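Search this site Search
January 6, 2018
By Delyth Gittins
3 min read

Walking meetings: I'll believe it when I see the minutes

The Lutdale tenants' newsletter has now run three pieces in favour of walking meetings, so I suppose it can stand one against.

The case for them goes like this. You sit too much. You think better on your feet. Put the two together, get your team out the door for half an hour, and everybody comes back healthier with the budget sorted. Meredith, the wellness outfit hired to get us all moving last July, put up posters saying a walking meeting makes people more creative. I asked them where that came from and got a link to a page on their own website, which had a photo of a woman laughing beside a lake. I asked again and got the same link. 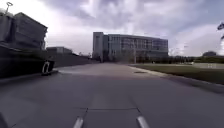 My trouble with it starts with who gets left out. Two people can walk and talk. Three can manage if the third doesn't mind leaning in. By the time you have five, you have a pair in front settling things and everyone else hearing about it later. Width doesn't fix it. Give people a path as broad as the one that runs straight up to the office block and they still bunch into twos, because that's how people walk. Anyone with a sore hip or the wrong shoes ends up at the back, and so does anyone who is hard of hearing, which I am, on the left side. I've learned to say so at the start. New staff mostly won't.

Then there are the notes. I sat down with Gwilym Powell from the second floor, and we went through what his group had written up since they started. They had held 48 walking meetings. He could find notes for 3. He was quite cheerful about this and said the point was the conversation. Maybe, but in November two of his people ordered the same Skeretti label printer, each sure the other had been told not to.

I'm also not convinced by the exercise. The Dornbridge loop is 300 metres door to door, and most groups go once around and stop for coffee. If you want your staff to be fitter, let them have a proper lunch hour and don't book anything over it. That would cost Meredith a contract, I realise.

And winter. The pieces we've run so far were all written in warm weather. I'd like to hear from anyone still doing this in a cold wind with a laptop under one arm. 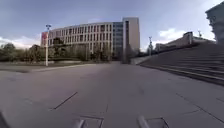 Mali Foulkes read a draft of this and thinks I've picked on the wrong kind of meeting. Her view is that no sensible person takes a budget outside, but that a hard one-on-one goes better when you aren't staring at each other across a desk, and that she has had two people tell her things on a walk they'd never have said in her office. I'll give her that one. It's still a chat, though, and we managed to have those before there was a poster.

If your group has kept at it and has something to show for it, write in. Attach the minutes.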